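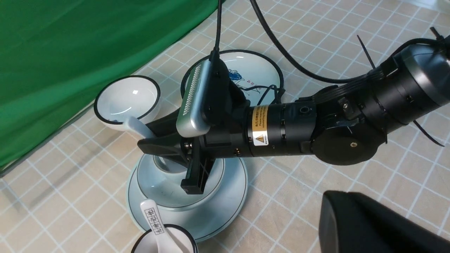
Can you teach a robot to clear the table?

Adverts make it sound easy. Show a robot a job once, they say, and it will do your washing-up for ever. Be careful with claims like that. Showing a robot a job is slow work, and copying is harder than it looks.

Two ways to show it

The first way is by hand. A person holds the robot's arm and pushes it through the job, a bit like helping a toddler hold a crayon. The robot stores how each joint bends.

The second way is by remote control. The person moves a set of handles, and the arm moves to match. At the Bronulon workshop they stack bowls like this, and a learner might do the same job 600 times before the robot gets a turn by itself.

Why so many? Because a robot that has seen one bowl in one spot has learned very little. Slide the bowl along a bit and it may grab thin air.

A bowl is a tricky thing to hold. It is round and smooth, and the gripper has only two fingers. One way is to put a finger inside the rim and squeeze. The bowl can tip, and then it has to be set down inside a bigger one without a crash.
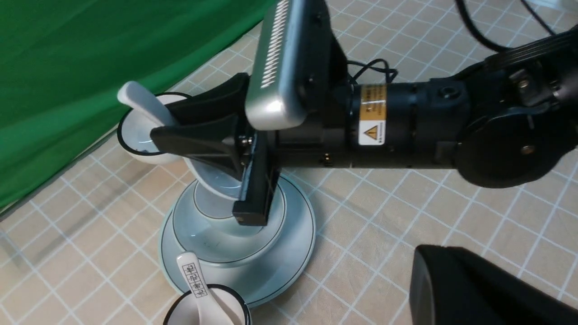 So has it really learned?

Ask three questions when you see a clever robot video. Was a person steering it? How many tries were left out? Would it still work with your bowls, in your kitchen? If the video doesn't say, you don't know yet, and it is fine to say so.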